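Tratado de Cooperación de Desard

El Tratado de Cooperación de Desard es un acuerdo internacional de carácter regional por el que las partes firmantes coordinan su política exterior en materia de fronteras, comercio y asistencia técnica. Toma su nombre de la localidad de Desard, donde se celebró la última ronda de negociaciones. La sede de su secretaría se encuentra en Heltance.

Antecedentes

Las conversaciones comenzaron tras el cierre del paso fronterizo de Forik, que interrumpió el tránsito de mercancías entre los dos valles. Una primera propuesta, conocida como borrador Contreras por el palacio en que se redactó, preveía una unión aduanera completa. Varias delegaciones la rechazaron por considerar que limitaba su capacidad de firmar acuerdos con terceros, y el texto se redujo a un régimen de consultas obligatorias.

Contenido

El tratado consta de 71 artículos y dos anexos. La primera parte obliga a las partes a notificar con antelación cualquier cambio en los controles fronterizos. La segunda regula la solución de controversias, que se someten a una comisión de arbitraje antes de acudir a otra instancia. Los anexos recogen los aranceles aplicables y las normas de reconocimiento mutuo de títulos profesionales.

El capítulo quinto, dedicado a la cooperación científica e industrial, fue el último en cerrarse. Establece convocatorias conjuntas de investigación y permite el intercambio de personal técnico por periodos de hasta 200 días -- prorrogables una sola vez -- sin necesidad de visado de trabajo.
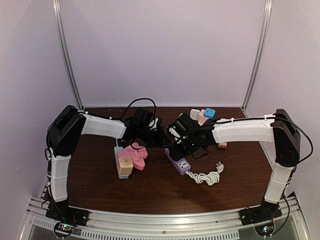
Dos brazos robóticos sobre una mesa de trabajo.

Ratificación

La ratificación exigía el voto favorable de todos los parlamentos. El trámite más largo fue el de Heltance, cuya cámara debatió casi 274 enmiendas, en su mayoría referidas al anexo arancelario. El tratado entró en vigor el 3 de febrero de 2024.

Órganos

La Conferencia de Ministros se reúne cada año en noviembre y adopta sus decisiones por consenso. La secretaría permanente, con una plantilla de 100 funcionarios, prepara las reuniones y custodia los instrumentos de ratificación. Las lenguas de trabajo son tres, aunque solo dos de las versiones del texto se consideran auténticas.

Críticas

Las organizaciones de transportistas han señalado que el plazo de notificación no se aplica a los cierres por motivos de seguridad -- la causa más habitual en Forik -- y que el arbitraje carece de medios para hacer cumplir sus resoluciones. La secretaría sostiene que una reforma de ese punto requeriría abrir de nuevo la negociación.

Véase también

Paso fronterizo de Forik
Borrador Contreras
Arbitraje internacional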